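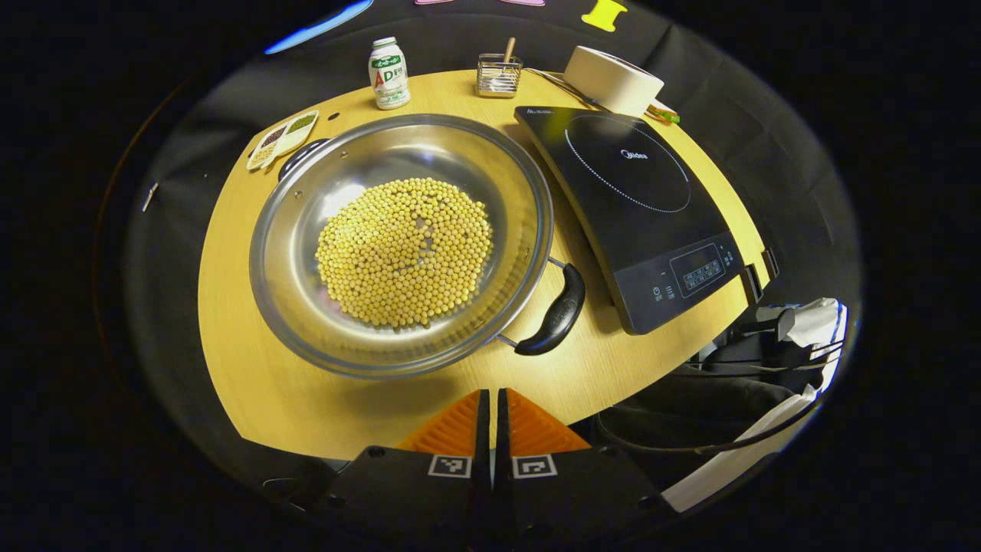

Sunday Soybeans: Kitchen Gallery

The Temora community kitchen ran its winter cooking day on 2025-02-02, and the subject was dried soybeans. We used them three ways: toasted whole, boiled for soup, and ground for milk. Most people who signed up had cooked with tofu but had never started from the dry bean. We began with sorting, and a wide steel pan is a good place to do it. The beans sit in a low pile with bare metal around them, so you can pull a few at a time out to the rim and look them over. There are usually some darker ones mixed in with the pale ones, as there were in this batch. The Midea induction cooktop beside the pan is the one we use for classes at the small table. It has a flat glass top and wipes down quickly.

The notes below follow the order of the day. Eighteen people came, and the handout is at the front desk if you missed it.

Sorting
Take out anything shriveled, split or badly discolored, along with any small stones. Igor Pešek led this part and had everyone go through their beans twice.

Rinsing
Use cold water and change it until it runs mostly clear. Beans meant for toasting should be drained well and spread on a towel.

Toasting
Medium-low heat, in a single layer, stirring the whole time. The skins start to crack first and the color comes later. Settimio Guerra likes his darker than the handout says. Let them cool completely before putting a lid on the jar.

Soaking
Overnight in the refrigerator, covered by at least 3 inches of water. We soaked a batch on Saturday night so that it would be ready for the class.

Boiling
Skim the foam during the first few minutes and keep the heat down after that. Ours took roughly 2 hours to get soft enough for soup. Salt went in near the end.

Grinding
Soaked beans and fresh water in the blender, then through a cloth. The raw milk has to be boiled before anyone drinks it, and it climbs fast, so use a pot with plenty of room.

Soup
The recipe came from the Trương family and has ginger, scallions and cabbage in it. Double it for a group. We ran short.

Leftovers
Cooked beans went home in pint containers. They keep for a few days in the refrigerator or can be frozen flat in bags.

Two lids and a blue apron were left behind and are on the shelf by the door. The next bean class is in October and will cover black beans and chickpeas.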